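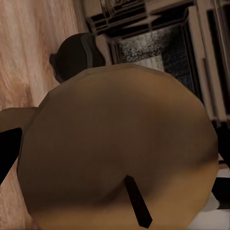 Soledad Boateng would like it understood at the outset that the Halliday Harvest Music Festival has not moved. The dates are the same, she said, and so is the fairground. What has changed for next September is the way the evening shows are booked and seated.

Boateng, the festival's program director, met with us at the Halliday office on 20 October 2022, shortly after the schedule was approved. The main stage will now present two headline acts each evening, with a break between them for supper.

"In past years we ran one long bill, and people who had driven a good distance left before the last set," she said. "We looked at the gate records and decided the day was simply too long."

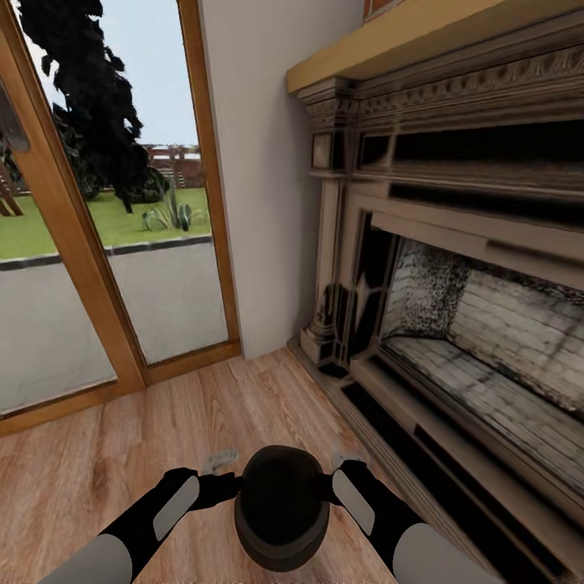 The first of the two evening shows will begin at 7 p.m. and will feature fiddle and string bands from the surrounding counties. The Darkamel Trio, absent last season, has agreed to open the festival. The second show is reserved for visiting performers, whose names will be released once contracts are signed.

Seating in the Plarka Pavilion has also been revised. The hall holds 300, and 70 of those seats will be set aside for holders of weekend passes — a request that came up repeatedly in last year's comment cards.

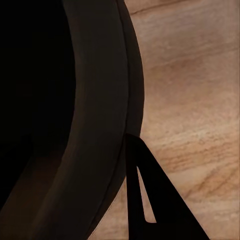 Will single-day tickets still be sold at the gate? They will, at the east entrance only, and payment may be made by cash or card.

Boateng was more guarded on the subject of the Saturday dance. The Tristico Ballroom is undergoing floor repairs, and the festival has not yet received a completion date from the owners.

"I would prefer to announce it late than to announce it twice," she said.

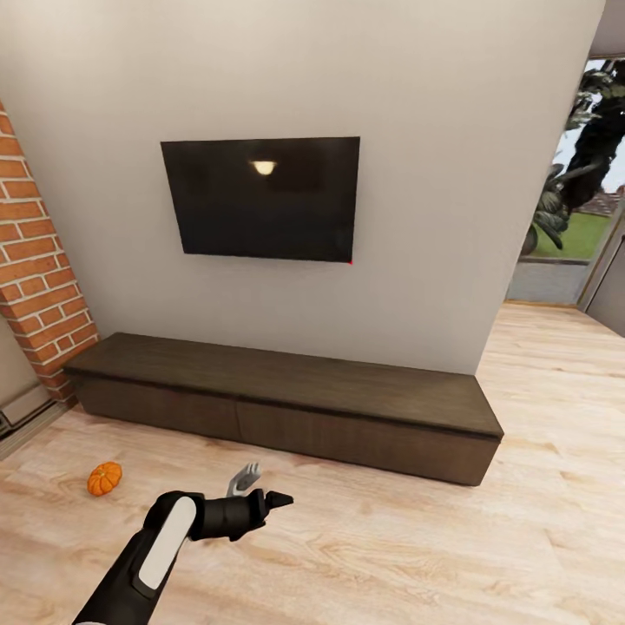 Should the ballroom be unavailable, the dance will be held in the pavilion following the second show, and the weekend pass will cover admission in either case. Vendor applications for the craft hall are being accepted at the Halliday office, and returning vendors may request the same booth they occupied this year.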